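2020-02-15

Rain all morning, so I stayed in my robe until almost eleven and finally sharpened everything in the kitchen drawer, plus the two pocket knives, plus Dad's old fish knife that I keep meaning to give to my brother and then never do. I had the new stone from Gronatis, the double-sided one that came on Thursday's truck with the cat litter (well, I say Thursday, it may have been the day before, the box sat on the porch). It has 800 on one face and 4000 on the other, and it came with a little rubber base that smells just like a bicycle shop.

I did the Yokoyama first while I was fresh. Kumiko Hamada talked me into that knife back in November and I have to say she was right, even though I grumbled about the price for a good week. She told me to soak the rough side and only splash the fine side, and to put permanent marker along the edge so I could see where I was taking steel off. What a help that was! The first few strokes took the ink off way up on the shoulder and none at all at the edge, which explains the last two years of me wondering why nothing I sharpened ever stayed sharp. I dropped the spine down, no, wait, I raised it, and then the ink started coming off where it should. I did 36 strokes on each side, changed over, and did the same on the fine face. It went through a tomato afterward so sweetly that I cut up two more and had to make sauce.

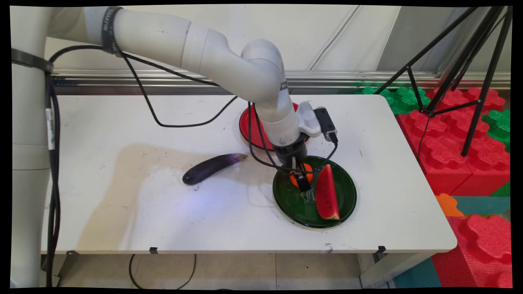

The pocket knives were another story. The Pranby folder is the one I carry in the garden, and it had sap and potting soil down in the pivot, so I spent longer cleaning it than I did sharpening. Toothbrush, dish soap, hot water, a good dry with the hair dryer, and then one drop of oil, which was really three drops because the bottle got away from me. It opens beautifully now, though the clip is still bent from the time I shut it in the car door. The edge came up nicely except for a spot near the tip where I must have pried something. I left it alone. It would take an awful lot of grinding to get that nick out and I like the shape of the blade as it is.

The little Wimthorpe I'm less happy with. I don't know if it's the steel or me, but I raised a burr on one side and could not get rid of it, back and forth, back and forth, until my shoulders were sore and the towel was gray and soaking. Leilani Calloway called in the middle of it and I put her on speaker and complained to her for a while. She thinks I press too hard at the end, and she is probably right about that, she has watched me roll out pie crust. She paid nearly 100 dollars for her guided sharpener and swears by it, and offered to bring it over, so we'll try the Wimthorpe on that when she comes for soup.

One nick on my left thumb, very small, and from drying a blade, not from the stone. Bandage on.

I need to get a strop, or at least an old leather belt. Also more marker, also tomatoes. The fish knife is wrapped up in newspaper by the front door with my brother's name on it.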